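# Print and Pattern Designer, Nightwear and Loungewear

**Venetti, Cerneck studio. Permanent, full time, 35 hours a week.**

Most ads for jobs like this one tell you that the design team flies around the world soaking up color and comes home with a collection in its suitcase. We used to run that ad. Then the people we hired from it kept asking when the trips started, and we had to tell them there were two a year, to a fabric fair, in a rented van.

So we'll try it the plain way. Venetti makes pajamas, robes, slips and the soft stuff people wear on a couch. We sell through our own stores and a handful of department stores. We draw our own prints, and we need one more person to draw them.

## What the job is

You would design repeat prints and placement artwork for nightwear, mostly on woven cotton and viscose jersey, with some satin for the holiday range. You would take a print from first sketch through color separations to the strike-off, and you would stay with it when the strike-off comes back wrong. It usually comes back wrong. The navy goes purple, or the repeat shows a stripe you swore wasn't there, and somebody has to sit down with the mill and sort it out in writing.

A normal season has you working on 19 prints. About half of those get dropped before they reach a store, and it won't always be the half you'd choose. If you need every drawing to end up on a body, this will be a frustrating place to work.

You'd also be expected to:

- build colorways for each live print, including the dull ones (gray marl sells, sorry)
- keep the print library in order, which at the moment means 3,552 files, many of them named by people who left
- write clear artwork sheets for Bashir, our main printing mill, who have been patient with us for a long time
- sit in on fittings, so you can see what a side seam does to a large flower
- check care label and pack artwork before it goes out, along with everybody else on the team

You'd report to Brigitta Pichler, who heads print. She reads everything and marks it up in pencil. You'd share a room with four other designers and a pattern cutter, and there's one good window.

## About trend work

We're wary of it. We do subscribe to a forecasting service, and the studio wall has its share of tear sheets, but we've been told three years running that checks were finished and our checked pajama pant has outsold everything else in the range each time. Candidates often bring us a trend deck. Please don't, or at least bring something else too. We would learn more from one print you worked on for a month, with the versions you threw out.

The same goes for software that promises to generate a season's prints in an afternoon. We've sat through the demos. The repeats didn't join up, the flowers had odd numbers of petals from one bloom to the next, and we couldn't get a straight answer on who owned the artwork. If you have used these tools in real production and think we're wrong, put that in your letter and say what got made. We'd read it with interest and probably argue with you.
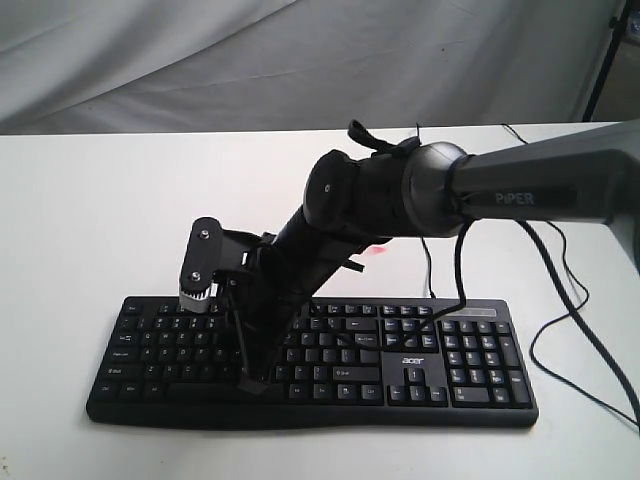 *Full-size keyboard on a white tabletop, with a black robotic arm reaching down over it.*

You do need to be comfortable at a computer. All final artwork is vector or layered raster, indexed by color, and most of the week is spent on screen. But we like people who can draw, and we mean with a hand. Gouache, ink, cut paper, potato prints, it doesn't matter. Roughly a third of our current range began on paper and you can tell which third.

## Who we're looking for

Someone with at least two full years of print design behind them, in apparel or home textiles. We'd consider less if the work is very good. We won't consider more as a substitute for the work being good.

You should know:

- how to put a half-drop repeat together without having to look it up
- the difference between what digital printing will forgive and what rotary screen will not
- how to cut a nine-color design down to six and still like it
- enough about fabric to ask a mill a sensible question

It would help to know something about scale across a size range. We cut from XS to 4X, and a print that looks lively on the sample size can look lost or enormous at either end. We've made that mistake in public. You can still find one of those robes in the outlet store.

A degree is fine. No degree is also fine. We've had both kinds of people do well here and both kinds leave after a season.

We don't want anyone who is "passionate about lingerie" in the first line of the letter. Everybody writes that. Tell us about a pair of pajamas you wore until the elbows went, or a print you think is bad and why it sells anyway.

## What we offer

The pay band is fixed and we'll send it to you with our first reply, before you've spent an evening preparing for anything. We don't ask what you earn now. We also don't call the salary competitive, having never seen an ad that called it anything else.

Other things, in no special order:

- 35 hours a week, and we do go home; the two weeks before range sign-off are the exception, and you get those hours back as time off
- two days a week from home once you've settled in, though not in fitting weeks
- staff discount, which covers Clatoria as well (our children's line)
- a yearly budget of 330 for books, paper, paint or a short course, paid against receipts in whatever currency you're paid in
- a pension that was explained to all of us once and can be explained again on request

There is no pool table. The kitchen is small and the coffee machine is under repair more often than it's in use. The studio is on the second floor, with an elevator, and the building is a ten-minute walk from Cerneck station, longer in the direction of the hill.

We're sometimes asked about sustainability, and we'd like to answer that carefully. We've cut the number of strike-offs we order per print, we use up end-of-roll fabric in the robes, and we've stopped printing satin for one of the smaller ranges. We still make new clothes that not everybody needs. If you're looking for a company that has solved that, we'd be curious to hear when you find it, and we'd want to see their figures.

## How to apply

Send three things, in one PDF, to Zuzana Trnka in the people office:

1. A letter of one page at most.
2. A résumé. Plain is good. We don't need your skills shown as little bars filled in to 85 percent.
3. Up to ten pages of work, including at least one print shown as a full repeat and at least one that was actually produced, with a note on what changed between your file and the cloth.

Where a print was made by a team, say which part was yours. We do ask, and the answer tends to come out in the interview anyway — better to have it on the page.

Please leave out mockups of your print on a mug, a phone case and a tote bag. One flat square of pattern tells us more.

Applications are open through the end of August. Zuzana answers every one, usually within two weeks, and the answer will come from her and have your name in it. If you haven't heard by then, write again, as our mail filter has a low opinion of large attachments.

## What happens after that

First there's a half-hour call with Brigitta. It's a conversation about your pages, so have them open.

Then a visit to the studio, for a morning. You'll meet the team, look through the current range on the rail, and talk us through one print from your portfolio. We pay your train fare. We'll also give you a print of ours that didn't sell and ask you what you think went wrong. We have our own theories and they don't agree with each other, so there's no answer to guess.

We don't set unpaid design tests. We did once, and one of the applicants asked, quite fairly, whether we'd be using her flowers. We weren't, but we had no good way of showing that.

After the visit you'll get a yes or a no inside a week. If it's a no and you'd like to know why, Brigitta will tell you on the phone. She's kind about it, though she won't pad it out.

The start date is open. We'd like somebody in the chair before the spring range is drawn, but we've waited for the right person before and would do it again.

Recruiters: we'd like to do this one ourselves, thank you. Zuzana has your emails from last time.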